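Section 5: Descaling the Flillico kettle

The box says 20 minutes. Allow longer.

1. Unplug the kettle and let it cool.

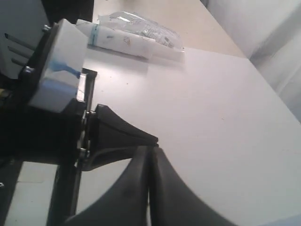 2. Fill to the line with equal parts water and white vinegar. Mivilum tablets also work, at a price I can't defend.

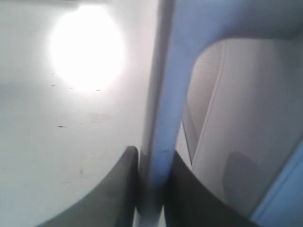 *Pale surface with small dark specks and a faint scuff.*

3. Boil once, then soak.

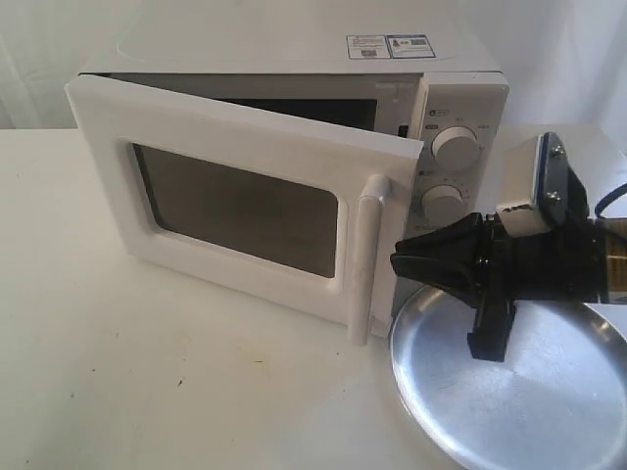 4. Empty and rinse 3 times. "Self-rinsing" is the brochure's word.

**Caution:** Never put the base in water.

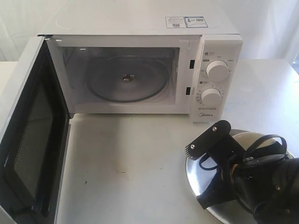 Repeat in July if your water is hard.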